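# 4. Who Decides What a Market Is?

Competition law sounds simple until somebody has to draw a line around the market. Firms know this, and they spend heavily on the drawing.

Take Seltero, which sold almost 70 percent of the payment terminals used by small shops in its country. Its lawyers said the true market was "all ways of paying," cash included. Measured that way, its share looked harmless. Students should be wary of any definition that arrives with the defendant's name on it.

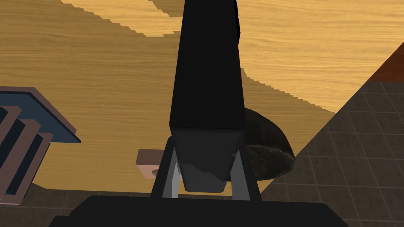
Shopkeepers who answered the regulator's survey were less wary than tired. One wrote that she could call the market whatever she liked and would still have a single supplier on the phone, with the same fee on the bill. Her reply ran to two lines, and the final ruling did not mention it.

The regulator fined Seltero 300 million and gave it 10 months to open its network to a rival, Vondora. Was that a win? The press said so. We are less sure - Vondora bought its parts from Jorell, and Jorell was half owned by Seltero.

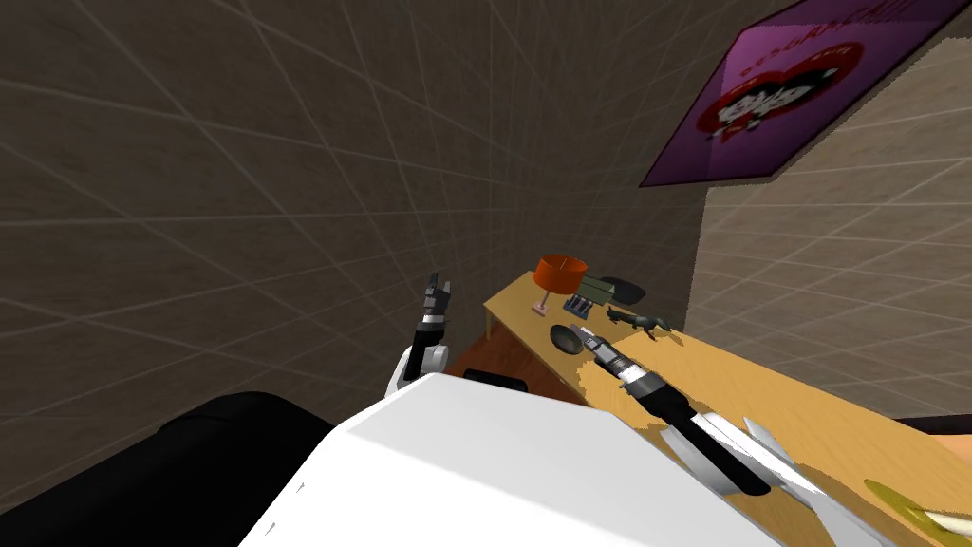 Remedies are where most cases go soft. An order to "supply on fair terms" leaves the word "fair" to be argued over for years, often by the people who caused the trouble. The same goes for the line around the market. Does a product compete with every rough substitute, or only with its close copies? Derkach, whose case fills section 4.2, gave both answers in the same year, to two different agencies.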